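Griltusska 2 Bin Picking Cell

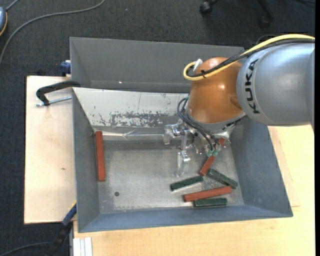
Red and green blocks in the bin, with the KUKA arm reaching in.

Parts land in a bin any old way, and somebody has to bend over and sort them out. At our Hullwood shop that was a full shift of leaning and reaching, and we're so glad to see it go to the Griltusska 2!

The cell takes mixed parts straight from a sloped-side bin. Clear fingers on the gripper let the operator see the part during a pick - a small thing, but the crew at Hullwood brought it up first.

What changes for people: the sorting job becomes a cell operator job. Operators load bins, teach new parts and check the rejects, and two of them can look after a whole line. Training is done on the floor at Prarkow, on your own parts if you send them ahead.

Order no. 2532
Part types stored: 121
Operators per line: 2
Works with: Suwannarat infeed tables
Next Prarkow training: September

Page updated March 27, 2020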